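Helness Manipulation Programme
Progress report to the Distine Fund
Prepared by: Rawiri Prendergast
Reporting period: to 2020-01-14

1. Open day at Trillstead

The open day listed as a deliverable in the November plan has been held. Attendance was 47, against a planned room limit of 60 set by the site. Visitors were taken through the two-arm station in small groups, followed by a short talk on the control software. The Seneviratne planner was used throughout, in the version supplied with the last report. 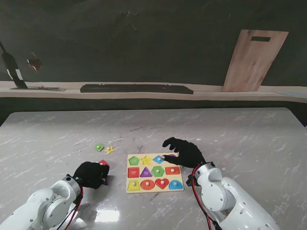 Task selection for the demonstration followed the fund's request for work that a general audience could judge without help. Shape sorting meets that request. The pieces on the wooden board carry small round knobs, and each sits in a recess of its own shape, so a placement error is plain to anyone at the table. Both hands wear black gloves, and the arms work from opposite sides of the board. Several visitors asked about grip on small parts. We referred them to the bench results in section 2.

2. Bench work

The log now holds 1,413 grasp attempts, of which almost 700 were made with the left hand. Left and right results are being analysed separately. Cable routing at the wrist remains under review.

3. Spend and next steps

Travel and printing for the open day were within budget. No change to the equipment line is requested. The remaining 2 visits will use the same station layout. Written feedback from Trillstead will be sent with the next report.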